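Notebook, Tralenia bench review
January, entry 3

Second day with the Tralta hand kit from Stestedetti. We have the kit on loan, and before the loan ends I must write if it is worth the price for the Trindade line. Yesterday was only cables and software, so today is the first real handling.

Start 9:40. The task is bottles on the green table, lying on the yellow sheet, caps to the right. Left hand does the grip, right hand stays parked upright. I like that the light on the back of the hand is green when the controller is ready, I can check it without turning to the screen.
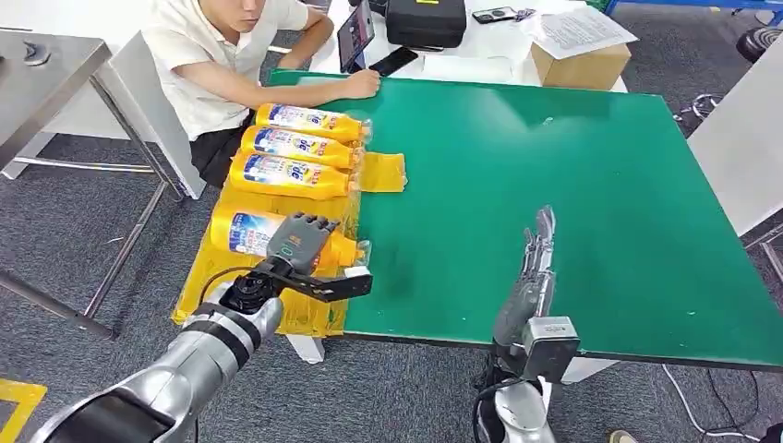
Grip settings

Closing force is a number from 0 to 1,000 in the kit software. The manual recommends to start with 500. I tried this first and then went down in small steps, because the label must not get wrinkles. The manual does not say which unit it is. I wrote to the supplier to ask.

The fingers come over the top of the bottle and the flat plate goes under the neck. For lying bottles I find this a good idea. The plate needs free space under the cap end, so the approach must be slow. I set speed to 6 and will not go higher this week.

Standing bottles

Here the question is the path of the gripper finger when bottles stand close together. The tip passes just over the near bottle, with a narrow gap. I would like more margin in the path planner, but the setting is hidden in 3 menus and it goes back to default after restart. This must go in the report.

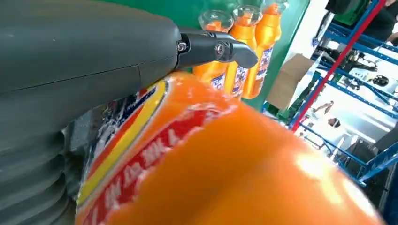 Notes by the bench engineer, Tralenia
Handling and trials

To do before the next entry:
- save the grip settings in a separate file
- ask Stestedetti for the price of spare fingers
- repeat the lying bottles without the sheet, same force
- read again the chapter on restart defaults

Stopped 16:15.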